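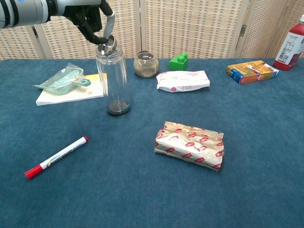 Phúc Châu asks whether a tall glass jar can be put back into service when a dark layer has settled at the bottom and the lid no longer sits level. In most cases it can. The procedure below is the one used in the Sistholm resource rooms for all straight-sided storage jars.

Cleaning and Refilling Tall Storage Jars

Before you begin
Clear a space on the table and set the jar upright. Shakers and other jars with perforated lids follow the same steps, but allow extra time for the lid. Have ready a long-handled bottle brush, dish soap, white vinegar, a dry cloth and a sheet of scrap paper. If the contents of the jar cannot be identified, do not smell or taste them. Discard them in a sealed bag.

Removing the lid
Hold the jar low on the body with one hand and turn the lid with the other. A lid that tilts as it turns has usually crossed its thread. Turn it back until it drops level, then start again. Do not pry it with a knife.

Removing residue
1. Tip loose material onto the scrap paper and discard it.
2. Add warm water to a depth of 2 inches, with a few drops of soap.
3. Leave to stand for 8 minutes.
4. Work the brush around the base, where the wall meets the bottom.
5. If a dark ring remains, repeat with equal parts vinegar and water.
6. Rinse until the water runs clear.

The water should not be hotter than 70 degrees Fahrenheit if the jar has been kept in an unheated storeroom. Cold glass may crack.

Drying and refilling
Stand the jar upside down on a rack overnight. Wash the lid separately and brush any holes from the inside out. Seeds and grains must not go into a jar until both parts are fully dry. Small round jars are better suited to seeds, as they can be emptied with a spoon.

Labels
Write the contents and the month of filling on a Gresbridge label and place it on the side of the jar. Labels on lids are not accepted, as lids are often exchanged.

Questions about replacement lids may be sent to Toàn Lục at the Sistholm supply desk.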